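Stop Buying Grippers by the Spec Sheet
September 13, 2018

Most shops I visit pick a gripper the way they pick a drill. They look at stroke, force and price, and they order the one with the biggest numbers. I did it too when we set up the two-arm cell at Jamthorpe. We bought a Zerley unit rated for 300 newtons, and we have never needed a third of that.

What we needed was a finger that could hold something soft and let go of it cleanly. Force has very little to do with that. The shape and surface of the fingertip have a lot to do with it, and the spec sheet gives them one line.
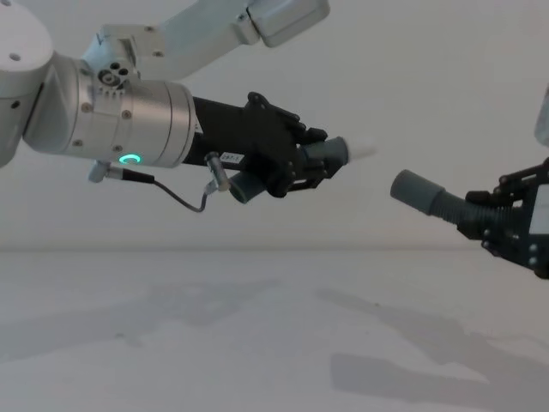 Handing a part from one arm to another is the test I would ask every vendor to run. Picking from a table hides a lot of faults. The table holds the part still, and a gripper can be off by a few millimeters and still get it. In the air there is no table. Both arms have to be where they say they are, and one has to release when the other has closed.

We ran 30 handovers with each set of fingers, first with the Sakamoto controller and then with the one from Gasurent. Changing the controller made less difference than I expected. Changing the fingers made more, and a set of fingers cost us $400.

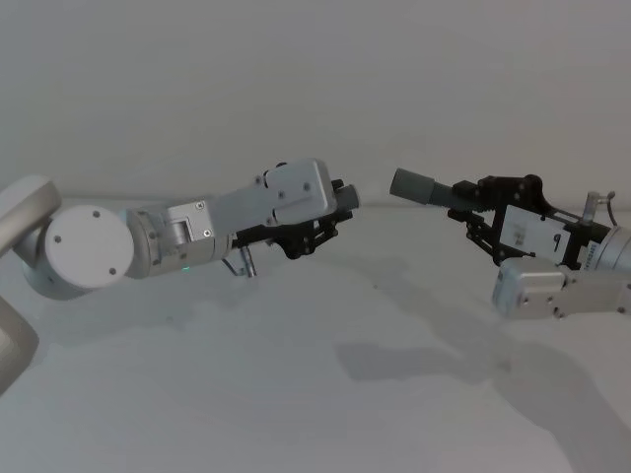
I would also look hard at the cable. A loop that is fine in one pose can catch in another, and it took us six days to route ours in a way I was happy with. None of the quotes mentioned it.

My advice is to borrow before you buy. Ask for two grippers, bring your own parts, and try the handover. If a vendor will only show you a pick from a flat table, I would go to the next one on the list.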